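분류: 메이커 지원사업 > 중간보고 > 공유작업실

문 여는 양팔 로봇, 5월 진행 상황 공유드립니다

안녕하세요! 웬달햄(Wendalham) 공유작업실에서 양팔 로봇 만들고 있는 팀입니다. 지난번 보고 때는 부품 얘기만 잔뜩 해서 죄송했어요. 이번 달은 거의 시뮬레이션에 붙어 살았습니다. 실물 팔은 아직 왼쪽만 조립된 상태라, 프로그램은 가상 집 안에서 먼저 돌려 보기로 했거든요. 목표는 지원서에 쓴 그대로 양쪽으로 열리는 나무문을 로봇이 혼자 여는 것입니다.

제일 오래 붙잡고 있던 건 손잡이 접근이에요. 집게를 벌린 채로 검은 손잡이 쪽에 다가가는 단계인데, 처음엔 각도를 너무 욕심내서 계속 손가락 끝이 걸렸습니다.
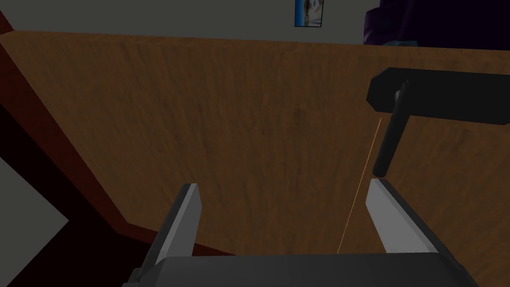
그래서 접근 경로를 짧게 자르고 마지막 구간의 속도를 확 낮췄어요. 5월 한 달 동안 돌린 시도가 모두 1162회이고, 로그도 전부 남겨 두었습니다(용량이 만만치 않네요...). 경로 계산은 작업실 공용 PC로 했는데, 낮에는 다른 팀도 써야 해서 주로 밤 11시 넘어서 걸어 놓고 퇴근했습니다.

그다음이 손가락 사이에 손잡이를 두는 위치 맞추기입니다. 가운데에 딱 맞추는 게 좋을 줄 알았는데 조금 치우쳐도 큰 문제는 없더라고요!

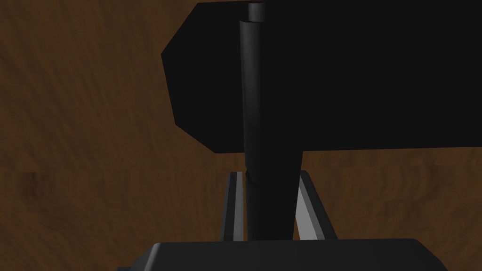

집게 손가락 설계는 풀탠리(Fultanley)에서 받은 도면을 고쳐 쓰고 있습니다. 안쪽 면을 평평하게 둔 채로 길이만 일곱 번 바꿨고, 지금 길이로 일단 확정하려고 해요. 실물용 출력은 다음 달 초에 맡깁니다. 견적이 예상보다 조금 올라서 예비비에서 대략 3000원 정도 더 쓰게 될 것 같은데, 이 정도면 따로 변경 신청 없이 가도 되는지 확인 부탁드려요.

손목 쪽 시점도 계속 점검하고 있습니다. 집게가 비어 있을 때 나무 면의 모서리를 제대로 구분하는지가 꽤 중요해서, 이것만 이틀을 봤어요.

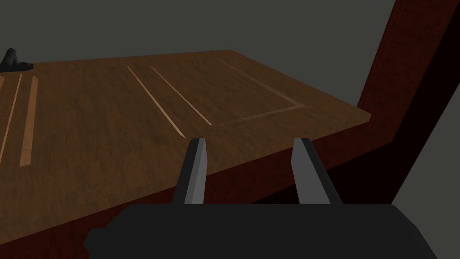
어두운 쪽 인식은 솔직히 아직 불안합니다. 붉은 갈색 나무와 그림자가 붙어 있으면 경계를 놓칠 때가 있어서 조명값을 바꿔 가며 다시 돌리는 중이에요. 이디츠(Iditz) 제어 보드는 도착해서 전원까지 확인했고, 펌웨어는 아직 안 올렸습니다.

두 팔을 같이 쓰는 동작도 시작했습니다. 한쪽씩 따로 움직일 때보다 몸통 균형 잡는 게 훨씬 까다롭네요.

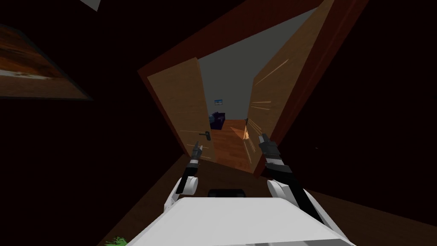

글·정리: 웬달햄 공유작업실 양팔 로봇 팀

다음 달에는 오른팔 조립을 끝내고 작업실 창고 문에서 첫 실물 시험을 해 보려고 합니다. 창고 문은 한 짝짜리라 조건이 좀 다르지만, 손잡이 잡는 부분만이라도 먼저 보고 싶어서요. 영수증 사본은 정산 양식에 붙여 따로 보내 드릴게요. 배터리 항목은 모델이 바뀌어서 품명이 계획서와 다르니 그 부분만 한번 봐 주세요!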